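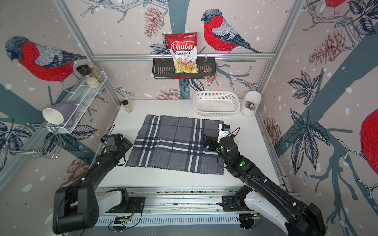 Chapter 3
Who Folds the Towels Now?

My first real job was in the linen room at Morrison, a hotel laundry with 11 people on the day shift. I folded napkins, mostly, and I was slow! Arif Setiawan, who trained me, could do a stack while telling you a whole story about his sister's wedding.

When I went back years later, the folding table had two arms from Rondura bolted to it, and Arif was running them. His hands were fine, he told me, but his feet hurt more, because now he walked between stations all day. He also had a new title, the same pay, and a tablet he didn't much like.

I keep thinking about that visit (and the tablet). We usually ask whether a machine will take a job, and I'll get to that in Section 3.2. But first I want to look at what happens to a job that stays. Who gets to stop the machine? Who fixes the crooked corners, and does anyone count that as work?

Before you read on, write down every task you did in your last paid shift, even the tiny ones. Keep the list handy, we'll need it in Section 3.1.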